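Kermani household chores project: progress note for the Fullitora fund, 04/07/2019

It has been a busy stretch here at Jillunbridge, and thank you again for your patience over the spring! The plug-and-socket chore is now the one we spend most of our days on.

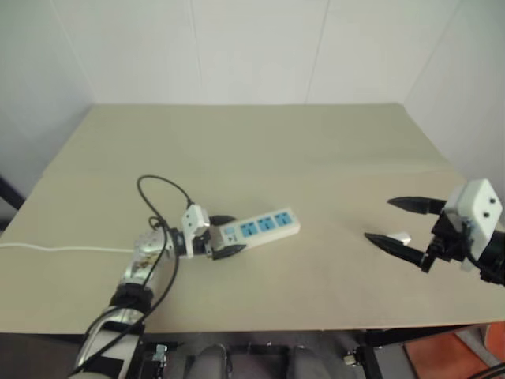
Folding is further along, though still far too slow for any real household, and we'd like to keep at it until December if the budget allows.

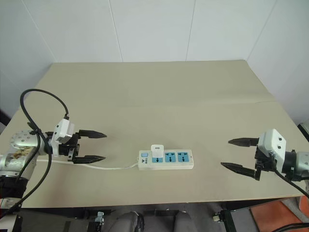
Griet Maes feels we should drop folding altogether and put the remaining 75 hours into plugs.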